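August 23, 2024

Slept badly again and got up before the alarm. Decided to use the time and defrost the freezer, which I have been putting off since spring. Two bags of peas in there that I had no memory of buying. Had them at lunch with an egg on top.

The main thing today was trying to cut down on tea with milk in it. The nurse at Ciltmont surgery suggested I keep a note of what I drink for a fortnight, and reading back over the first 10 days I can see I am getting through far more milk than I thought. Most of it goes in tea, a bit on porridge, and the rest in the rice pudding I make on Sundays. My stomach has been off for months and she thinks it could be the milk, or it could be nothing to do with it. So from today I am going without and will write down how I feel.

Breakfast was toast and black tea. Not nice. I left half the cup.

Walked up to the Solanki shop on the corner mid-morning. They have a whole shelf of oat and soya drinks now, where the tinned fruit used to be. I bought one oat and one soya, both the plain sort, and a bag of flour. Dearer than I would like. Came home by the canal as the Skotarska Road crossing is dug up again.

Tried the oat in tea at 2. It went a bit grey but the taste was all right - slightly like wet cereal. The soya split into bits and I poured it down the sink. Will try that one on porridge tomorrow.

Rice pudding is going to be the difficult part. My old recipe says 400 ml of full-fat milk to a small cup of rice and I don't know whether oat will thicken in the same way. I might do a half batch on Sunday and see.

Stomach no different this evening, but it is only one day. The nurse said to allow 5 weeks before deciding anything, so that takes me to the end of September. Rang the Drolari about the boiler and was told Tuesday morning.

Put all this on the blog as usual and had one comment by bedtime. 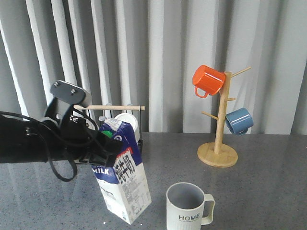
Marrowfat wrote that soya splits if the tea is too hot, and that I should put it in the cup first and let the pot stand a few minutes before pouring. Oat does thicken in a rice pudding, apparently, but it wants a low oven and a good deal longer.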